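Sold, Packed, Gone: Inside the Spare-Room Auction Trade
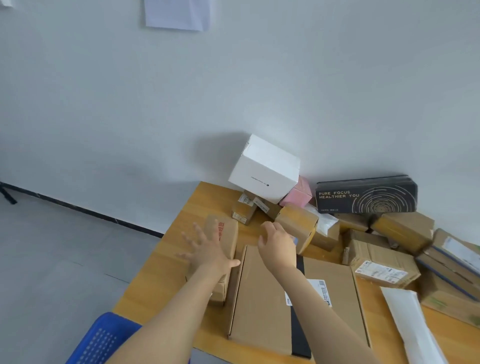
Boxed and labeled parcels on a wooden table.

Vsevolod Karpenko buys things that other people have stopped looking at. He started with film cameras, moved to radio parts and now deals mainly in old hand tools, most of them bought in mixed lots from estate sales around Pravitz. He sells them one at a time on Bidbridge, the auction site that has become the main market for this kind of thing in the region.

He is one of a growing number of people who make a living, or part of one, from a spare room. The site lets anyone open a shop page after 27 completed sales. Many sellers pass that mark in their first month and then stall. The easy stock, the stuff already in the closet, has run out, and they have to learn how to buy.

Karpenko's own first year went badly. He paid $300 for a crate of planes and chisels at a farm sale outside Hladun, going by the two good pieces on top. The rest was rust. He sold the good ones for less than he had paid for the crate and gave the others to a neighbor.

"I looked at the top layer and did the math on the whole box," he says. "Now I tip everything out on the grass. If the seller won't let me, I go home."

He keeps a paper ledger with one line per item: what it cost, what it sold for, what the postage came to. He checks it every April when he does his taxes. Last year it showed him that his heaviest items, the bench vises, had made him almost nothing. They drew plenty of bids, but shipping ate the difference, and two came back with cracked handles. He doesn't list vises anymore.

Postage is the subject sellers argue over most. Bidbridge raised its parcel rates twice in 5 years, and some shops answered by building the cost into the opening bid. Others charge it separately and take the complaints. Karpenko charges it separately. Buyers in Nonstead, a half day's drive away, still write to ask why a small plane costs more to send than a book.

The work itself is mostly waiting and typing. A listing takes him 20 minutes if the maker's mark is clear and a whole evening if it isn't. He has a shelf of old trade catalogs for that, and he trusts them more than the search results, which tend to repeat each other's mistakes. When he can't identify a tool he says so in the listing. Those often do well — collectors like to think they have spotted something he missed, and now and then they have.

He has passed 1,000 sales and has no plans to rent a unit or hire help. A friend who did both spent the winter selling stock he didn't like to cover the rent.

For people starting out, his advice is to pick one kind of object and handle as many as possible before spending much. Go to the sales and don't buy. Write down what things go for. He still does this with pocket watches, a field he has been meaning to try, and hasn't bought one yet.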